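Vases en verre côtelé, trio Dindum
Réf. Nuveck 248
Accueil > Déco > Vases et soliflores > Dindum

49 € le lot de 3
En stock, départ atelier sous deux jours ouvrés. Franco de port à partir de 75 € (France métropolitaine, Corse voir plus bas).

De retour en novembre après la rupture de l'été. Même verre, mêmes côtes, carton renforcé cette fois, merci pour vos messages, on a bien compris.

Le lot
Un vase vert, col étroit, bord évasé et festonné. Une petite bouteille rose, la plus basse des trois. Une bouteille rouge, corps large, col court.
Vendus ensemble uniquement. Pas de vente à l'unité pour l'instant, inutile d'écrire pour le rose seul (beaucoup de demandes, on y réflechit).

Quoi mettre dedans
Vert : un bouquet haut, avec du feuillage long qui retombe d'un côté. Le bord évasé laisse les tiges partir où elles veulent.
Rose : une seule tige. Tulipe, renoncule, une branche fine. Deux ça passe, trois ça coince.
Rouge : bouquet ouvert en V, le col tient les tiges serrées en bas. Éviter les très grosses tiges, le goulot est étroit.
Fleurs fraîches ou artificielles, les deux vont. Pour l'artificiel, recouper à la pince avant, sinon le fil de fer raye l'intérieur du col. Fleurs non fournies, voir la gamme Bidus, tiges à l'unité ou en botte.

Entretien
Lavage à la main, eau tiède. Pas de lave-vaisselle. Goupillon fin pour le rose et le rouge. Traces de calcaire : vinaigre blanc, une nuit, rincer. La poussière se met dans les côtes, un pinceau sec marche mieux que le chiffon.

Disposition
Sur une table unie, assez claire, les couleurs ressortent mieux. Laisser de l'espace entre les trois, le petit au milieu et légerement en retrait.

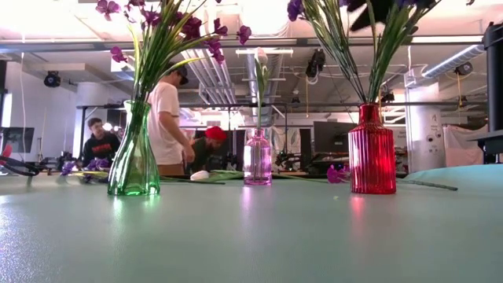
Sur une étagère, compter de la hauteur au-dessus, les bouquets montent vite. Poser à plat, surtout le rouge s'il est chargé d'un seul côté. Quelques gravillons au fond si vous mettez de l'artificiel, ça leste.

Petites bulles et légères différences de teinte d'une pièce à l'autre : normal, pas un motif de retour. Casse au transport : photo du carton + photo de la pièce, on renvoie le lot.

Corse et Belgique : nous écrire avant de commander.

Vu aussi avec : plateau Vlad, tiges Bidus violettes, tulipe Bidus rose pâle
Ajouter au panier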